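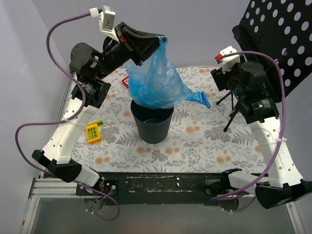

Bin liners on a roll: do you tear first or line first?

Istham Home Forum > Cleaning and Tidying > Trash and Recycling

tadeo_z
Posted 17 Feb 2023
My sister-in-law swears you should put the bag in the bin while it's still joined to the roll, then tear it off once it's seated. She says it keeps the bag from sliding down while you work the edge over the rim. I've been tearing first for my whole adult life and I don't see what I'd gain. Small desk-side bin, dark gray, round, narrower at the bottom. Thin blue bags. Anybody really do it her way?

Beathag Shearer
I tried it for all of January after reading the same tip somewhere else. You end up with a roll flopping about on the table, and when you pull, it unwinds two more bags. Then you're winding them back up with one hand. I went back to tearing.

kinon_kid
You're pulling it wrong. Lay the roll flat next to the bin, hold the roll down, and tear along the line. I've never had it run away on me.

Beathag Shearer
"Hold the roll down" with what? One hand is on the bag and the other is doing the tearing. I have 2 hands.

kinon_kid
Forearm.

ilona k
I think the order matters a lot less than whether you open the bag before it goes anywhere near the bin. Those thin ones come off the roll flat and stuck to themselves. If you pick one up by the corner, all you've got is a twisted rope with a skirt on it. You can dangle that over a bin until supper and it won't go in.

tadeo_z
Ilona, that is what mine looks like. I pinch a corner, the top bunches up, and the bottom drapes over the side of the bin. Then I poke it down with a ruler.

ilona k
So find the mouth first. Rub the edge between your fingers till it parts, get a hand inside, give it one good shake.

Ifor Powell
Shaking is overrated. I've seen people stand in a kitchen flapping a bag like they're landing a plane and it's still glued shut at the bottom. Push it down with your fist once it's in the bin. Same result, less noise.

grurent_buyer
What size are the bags? If they're the Lakatos small ones from the 39-count roll, I'd blame the bags. I had those in the office and they were never wide enough to fold over a rim properly. The Grurent ones cost a bit more and they fit.

Beathag Shearer
Every thread in this section ends up with somebody telling us to buy the Grurent ones.

grurent_buyer
I bought them with my own money. They fit. I don't know what else to tell you.

tadeo_z
No idea on the brand, the wrapper went out with the trash. The roll was 18 bags when I got it, if that helps. They do reach over the rim when I get them open.

Chae-won Moon
Can I ask why a desk bin needs a liner at all? If it's paper and pencil shavings, tip it into the big one and wipe it out. I quit lining mine and haven't missed it.

tadeo_z
Tea bags. Also I do the household bills at that table and eat lunch there, so there's usually an orange peel in with the envelopes.

Chae-won Moon
Fine, tea bags I'll give you.

Ifor Powell
I'd want the bin off the table while you do this, especially with a cloth on it. Set it on the floor between your feet and it can't skate when you push the bag in.

kinon_kid
Not everybody's back wants to do this on the floor, Ifor. A cloth grips fine if it isn't a shiny one. And an empty bin at table height is far easier to see into.

Ifor Powell
See into for what? It's a bin.

kinon_kid
To see if the bag got to the bottom. If there's air trapped under it, the first heavy thing drags the top in.

Beathag Shearer
That part I agree with. Fold the rim over last, and leave one side up till the air is out.

tadeo_z
OK, tried it twice this evening, on the table. Tear first, open the mouth, fist down, fold over: went in fine. Still on the roll, open the mouth, fist down, fold over, tear: also went in fine, but I tore a notch in the bag. I'm telling my sister-in-law it was a draw.

ilona k
A notch isn't a draw. You lost a bag.

kinon_kid
Forearm on the roll, Tadeo.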